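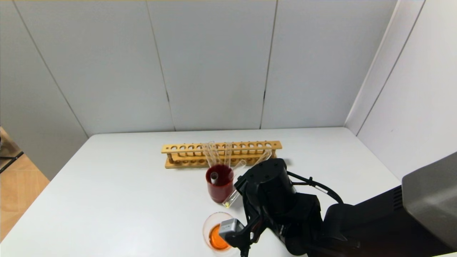 Glass ought to stay on the teaching bench for as long as there is someone to wash it, according to Ákos Fodor, who has written in reply to the Prirham science centre's notice on its new glassware arrangements. Plastic tubes scratch, he writes, and after a term of brushing it is hard to judge the colour of a pale liquid through them.

The centre has confirmed that it will keep glass. From December its bench room changes over to a single pattern of test tube and a single pattern of wooden rack, replacing the mixed stock built up over several years. The order is for 700 tubes from Torkar and 89 racks from Furtună, a joinery workshop that already makes the centre's drying pegs. Total cost is put at up to 895 pounds, delivery included.

The rack was chosen for its upper rail. A tube passed through a hole in a raised rail is supported well above its base and stands close to vertical. In a block rack with shallow sockets the same tube can tilt, and a tilted tube gives a false reading when the level is judged by eye. The notice asks users to check that each tube has gone down through the rail and is seated at the bottom before letting go of it. A tube resting across the rail at a slant should be lifted out and put in again.

Wood was preferred to wire on two counts. It does not chip the rim of a tube set down carelessly, and it is quiet. Its weakness is staining. Dyes used in the colour-mixing sessions soak into the grain, and the racks will be sealed with two coats of Drinatier varnish before they are put out. The varnish is not proof against solvents, and racks used with anything stronger than dilute dye are to be wiped down straight away.

Cups stay in use for holding single tubes between steps. The notice limits this to one tube per cup, with the open end upwards. Liquids for sharing go in a shallow dish or a beaker, placed in front of the rack and away from the edge of the table. Tubes are not to be filled past one third.

Old tubes with sound rims, 200 of them at the last check, will be kept in reserve. Cracked and chipped glass goes in the lidded bin by the sink and not in general waste.

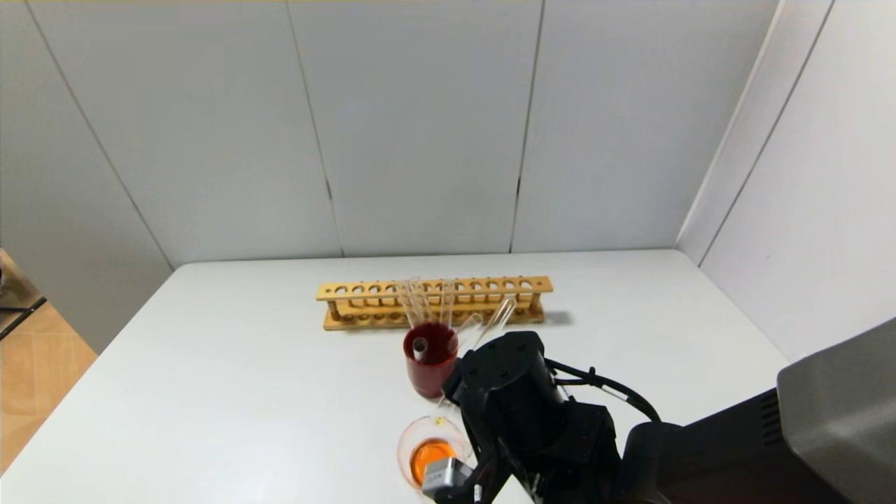

Session times

The bench room closes at noon on the day of the changeover and reopens the following morning at 9.30. Groups with a booking that afternoon will be offered another slot. Personal racks left on the shelves should be collected before the closure.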